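Subject: Re: [stonework-l] Sealing dark counters before the first winter

On the earlier message, which I have trimmed:

> We are putting dark granite in the kitchen of the rental at Mitard and
> the installer wants to seal it the same day it goes in. The tenant
> before used the old laminate for everything and I expect the next one
> will too. Is one coat enough? Do I need to wait? Also, the sample they
> gave me looks darker than the slab in the yard and I don't know if
> that is the sealer or just a different piece.

I would wait. The adhesive and the seam filler both need time, and a sealer put on too early can hold moisture under the surface. You get a dark ring along the seam that takes months to fade. I had this on the second counter I did, the one at Plulta, and the ring was still faintly there when the place was sold. Ask the installer what he is using on the seams and go by the time printed on the can, then add a day.

On the number of coats, test it first. Put a spoonful of water on the slab and leave it for 5 minutes. If the stone under it has not darkened, the slab is tight and may not need anything. Many of the very dark stones are like that, and sealer on a tight stone just sits on top and turns hazy. If it does darken, put on one coat, wipe off all of the extra, and test again the next day. I have never needed more than 2 coats on a dark granite. Light ones are another matter.

On the sample: yards often hand out samples that have been treated with an enhancer, and it makes a big difference in color. Wipe a corner of the sample with acetone on a white rag. If the rag comes away gray or black, the piece has been dyed or oiled, and you should ask some questions before you pay for the slab. If it comes away clean you probably just have a different block.

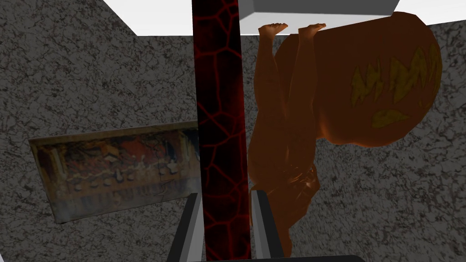

Chaimongkol, March

I started this reply at the other house and am finishing it here, so excuse the gap. I went back through my own receipts in the meantime. The kitchen here cost me 1,326 for the stone and the cutting, with the sink hole included and the sealer not. The sealer was a small can and I still have most of it.

One more thing about a veined stone with flecks in it. It hides crumbs and water spots very well, which is good for a rental, but it also hides small chips along the front edge until somebody catches a sleeve on one. Run your hand along the edge when you do the walk-through. Ask for an eased edge and not a sharp square one – the price was the same at the yard I used.

For cleaning, leave the tenant a bottle of plain dish soap and water and a note that says no vinegar. The vinegar won't do much to most granite, but it will wear down the sealer, and some of what is sold as granite isn't.

The shop at Juvurau that several people on the list have used will come out and look at a seam for free if they did the cutting. They did 3 seams for me and I had them back for one of them. They ground it down and refilled it in a morning. I don't know whether they go as far as Mitard, but the number in the list archive still works.

If you do the water test, please post the result and the name the yard gives the stone. The archive has very little on the dark ones.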